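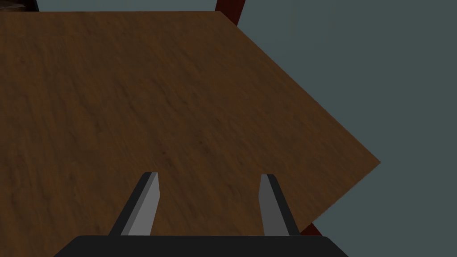
Wooden tabletop with a brown grain

Sticky feeling on an old wooden dining table, what finish should I use after cleaning?

posted by walnut_or_not

Good day to all. I would like to ask for advice about a dining table which my wife and I bought second-hand from the Macaraeg shop in Stindum. The seller told us that it is 22 years old and that it stood in a family kitchen all this time. The legs are fine and nothing moves when you lean on it. My problem is only with the top.

When I put my forearm on the table and leave it there during a meal, the skin sticks a little. It is worst at the places where people sit. In the middle, where I suppose only a vase or a fruit bowl was standing, it is almost smooth. I washed it two times with warm water and dish soap. The cloth became yellow-brown the first time and less so the second time, but after drying the sticky feeling came back. In humid weather it is more noticeable, and paper napkins leave small pieces of white fiber behind.

I do not know what the finish is. The seller also did not know. I have read that it can be varnish, lacquer, oil or wax, and that each one needs a different treatment. I am a patient person but I don't own a sanding machine, and we live in an apartment, so I would prefer to avoid strong solvents and a lot of dust.

My questions are these. How can I find out what is on the wood now? Do I have to remove everything, or can I clean it better and put something over it? And which finish would you choose for a table where two children eat and do their homework every day? A neighbor gave us a half-full can of Flerkel table oil, and I would be happy to use it, but only if it is the right thing.

Thank you in advance, and I apologize if this was already asked many times. I searched the forum but most of the threads were about outdoor furniture.

oldgluepot

Dish soap is often too weak for old kitchen grease. Before you think about any finish, try a proper degreasing. Take a bucket of warm water with a small spoon of washing soda, wear gloves, and work on a part of the surface no larger than a dinner tray. Wipe with a well-squeezed cloth, then wipe with clean water, then dry it immediately with a towel. Do not let water stand on the table, especially near the joints. First make a trial on the underside or at the edge of a leg, because washing soda can darken some kinds of wood, oak above all.

If the stickiness is gone after this, it was dirt and you are lucky. If it is still there, then the finish itself has become soft. This happens with lacquer where hands and arms touch it for many years. The oil from the skin goes into it slowly and it doesn't harden again. Such a layer must be taken off, because whatever you put over it will also stay soft or will peel.

To find out what you have, make these tests in a hidden place and with the window open:

Put one drop of water. If it makes a dark spot within a few minutes, the wood is oiled, waxed, or almost bare. If the drop stays round, there is probably a film on top.

Rub with a cotton swab and rubbing alcohol. If the surface becomes gummy quickly, it is likely shellac.

If alcohol does nothing, try a very small amount of lacquer thinner on a new swab. Lacquer will dissolve. Varnish and polyurethane will usually stay as they are, or maybe wrinkle a little.

Please do not rely on only one test. My own kitchen table had wax over varnish, and the first result confused me completely. I removed the wax with mineral spirits and repeated the tests, and then it was clear.

About dust: you can do without a machine. A cabinet scraper costs little and makes shavings, which you collect with a brush. It takes one afternoon to learn how to hold it. But check first that the top is solid wood and not veneer. Look at the end of the board: if the lines of the grain continue from the top over the edge, it is solid. With veneer I would not scrape at all, I would use a mild gel stripper and a plastic spatula. For a table of this age I would also ask somebody with experience if there is old paint under the finish, before making any dust.

kitchenbench

just oil it. we have used Flerkel for years and never had a problem. put it on with a rag and wait until morning

oldgluepot

I must disagree a little with the answer above. Oil is a good finish, but only if it can enter the wood. On top of old lacquer it will lie there and make the table more sticky than before.

Also, spread the used rags flat outside to dry, or keep them under water in a closed metal can. Rags with drying oil which are left in a pile can become hot and start burning by themselves. In an apartment this is a serious matter.

plainpine

I can add something about the choice of finish, as I did the same work last April on a table of similar use. I tried both oil and a water-based polyurethane, the oil on the table and the polyurethane on the bench.

The oiled top is nicer to touch and I can repair one spot without doing the whole surface. But it wants a new thin coat from time to time, and a wet glass left overnight makes a ring. The polyurethane bench needed 5 thin coats with light hand sanding between them, and after that I did nothing but wipe it. When my son scratched it with a toy, however, the scratch remained, and I cannot repair it without it being seen.

For children with paints and glue I would take the water-based polyurethane in a satin version. It smells little and dries fast. Count on roughly 13 days before you put a tablecloth or hot dishes on it, even if it feels dry much earlier. If you decide for the oil, read on the can how old it is. A can which was open for a long time can have a skin on top, and then I would not use it on a dining table.

Last updated: September 27, 2026
Viewed 2631 times

Comments

walnut_or_not: Thank you very much to everybody. I did the washing soda on a small part first. It is better but not fully good, and the alcohol swab did nothing. The grain goes over the edge, so I believe it is solid. I will buy a scraper.

teaspoon_b: Does the washing soda also work on chair armrests? Mine have the same feeling.

oldgluepot: Yes, but use even less water, and keep it away from the fabric.

mossgreen: I had no idea about the rags. I went to look in my cellar right after reading.

Related on Jandari Home Help
White ring from a hot pan on a varnished table
How to tell veneer from solid wood
Can I put wax over polyurethane?
Drawers that stick in summer
Removing candle wax from a wooden shelf
Safe storage of oils and thinners in an apartment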